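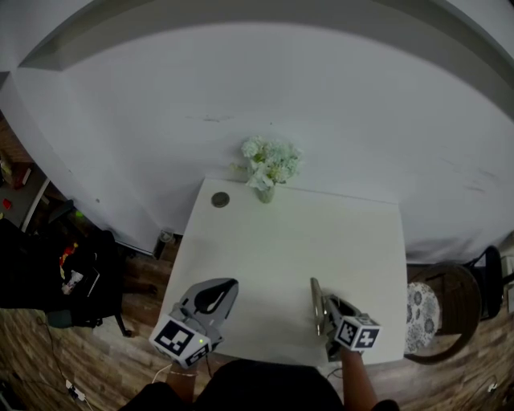
Small white table, vase of artificial flowers, coaster at the far left corner.

October, entry begun 10.40

Reading copy, Skornetti book four. Continuing the paperback repair and the notes for the group's reread. Both in one entry again, as the same copy is used for both.

Condition before work: spine cracked at p. 106 and again at p. 203, text block still holding between the two. Cover lamination lifting at the lower front corner. Two leaves loose after 203, both present and in order. Earlier tape along the inner hinge, yellow, adhesive gone hard. Left it alone for now.

Work done: PVA thinned with methyl cellulose, brushed into the crack at 203 with the book opened flat, then silicone paper either side, closed, under weight. Loose leaves tipped in with a 2 mm strip of paste. The first one went in slightly high and had to be lifted and reset. Crack at 106 not touched until the other has dried, otherwise the block shifts.

Reading notes, to p. 110. The vampire court material is better on a second pass than I gave it credit for. On first reading I had the Astenis chapters down as padding. They carry the inheritance rule that the ending depends on, and it is stated outright at the foot of p. 88, in dialogue, where I had skimmed it. The rule: a house may not refuse a guest who arrives carrying its own seal. Everything Hirnano does in the second half follows from that.

Continuity problem, unresolved. In book three the Hirnano bridge is burnt down to the piers. In book four, chapter six, the party crosses it on horseback with no mention of rebuilding. Fiifi Ackah thinks there are two bridges and that the map in the hardback shows both. The paperback has no map. Fiifi to check the hardback and add a line under this entry.

Pacing: chapters seven and eight could be one chapter. The same argument between the sisters is held twice, in the kitchen and then in the carriage, with nothing learnt in between. The duel that follows is short and clear and I would not change a word of it.

Compared with the Espinoza edition: chapter breaks are the same, but the Espinoza drops the epigraphs and resets the letters in italic, which is hard going over several pages. Line spacing is tighter too. For reading aloud at the group use the paperback, if the hinge holds - otherwise the Espinoza and put up with the italics.

Still to do:
Crack at 106, same mix, less water.
Front corner, lift and re-lay lamination or trim it.
Decide on the old tape. Test a small patch at the tail first.
Reread from 110 to the end of the court section.
Brush order, the small flat one is shedding.

15.20. Weight left on. Cover has a slight bow at the fore-edge, moved the board across to catch it.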